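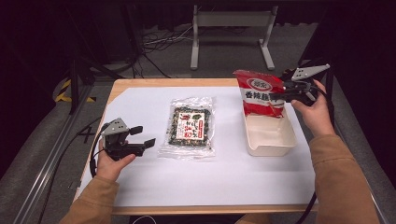 Severin Steiner, Fiction Editor

Home Stories Essays Back Issues Submit About

The Pause

Annelies Strebel had packed the seaweed so many times that she did it in her sleep, her husband said, both hands working on top of the blanket. She didn't believe him until she woke up one night in July with her thumbs sore.

The job at Gisler was to put food packets in a bin. She held a gripper in each hand and moved the packets the way she would have moved them with her fingers, and the cameras took it all down. When there were 4000 recordings, Mitiku Demissie would train the model on them, and the robot in the next room would try to do what she had done. They had 2000 by the end of spring.

"Don't think about it," Mitiku told her on the first morning. "If you think, it shows."

She learned what he meant when he trained on the first half. The robot was good with the red bags. It took them by the side and let them go over the bin. With the clear packet it came down to the table, opened its fingers and stopped. It stayed there for as long as Mitiku let it. He tried the packet turned left, turned right, and closer to the edge. Each time the robot went to the correct place and waited.

Roswitha Aigner, who ran the lab, thought it was the plastic. Clear film was hard on the cameras, and this one had wide, crinkled margins that threw the light back. She wrote "reflections?" on the whiteboard and ordered a different lamp from Hidon. The lamp came and the robot waited under that too.
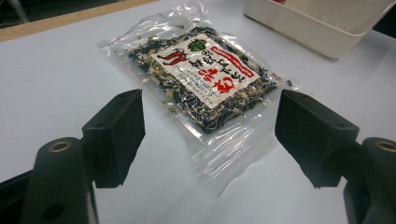 Issue 2

Mitiku stayed late and watched the recordings one after another. He had a cheese roll and the heating was off. At 1319 he put the roll down.

In 1319 the grippers came to the packet and held still, open. Then they closed and the thing went in the bin. He went back to 1318, which was a red bag, and there was no stop in it. He went forward to the next clear packet and there it was again, a little shorter. He began writing the lengths on the back of a delivery slip.

He asked her in the morning, before she had her coat off.

"I don't stop," Annelies said.

He showed her. She watched three of them standing up, and then she sat.

"My mother had those," she said. "The same kind, or nearly. Ottilie Baumgartner's shop in Tutden got them in for her. She put them on rice when she couldn't taste much else."

"Do you want to do something different for a while?"

"Is it a problem, the stopping?"

He explained it. The model saw only a short stretch of time before it chose what to do next. During a pause every picture was the same as the one before it, and in most of those the right answer was to stay still. So it stayed still. It had no way of knowing that the pause was nearly over.

"Can you take them out?"

"I can cut the frames where nothing moves. It's one line."

"Then cut them," she said.

He did it before lunch and trained again over two nights. Roswitha came in for the test and stood with her arms folded.

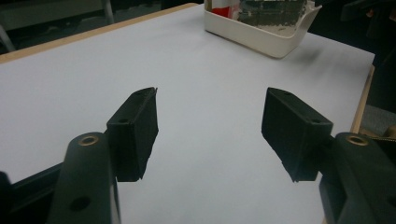 "Same starting position as before," Mitiku said, and put the packet down where it had failed most often. The robot reached it, closed and lifted. It did the next one too. Roswitha rubbed out "reflections?" with her sleeve and asked him to write up the method, with a comparison, trimmed against untrimmed, and to keep the seaweed as the test case.

"Do we tell them why there were pauses?" he asked.

"Operator hesitation," said Roswitha. "Everyone has it."

Annelies read the draft at her kitchen table in Viltden. It had a chart with two lines. She found the phrase on the second page and read it a few times, then went on to the references, where she didn't know any of the names.

She went back to work on the other half. The clear packets came up every few minutes, between the red bags. She still stopped at them. Mitiku's line of code took the stops out each evening, and he kept the uncut recordings on a drive in his desk, in a folder he hadn't got around to naming.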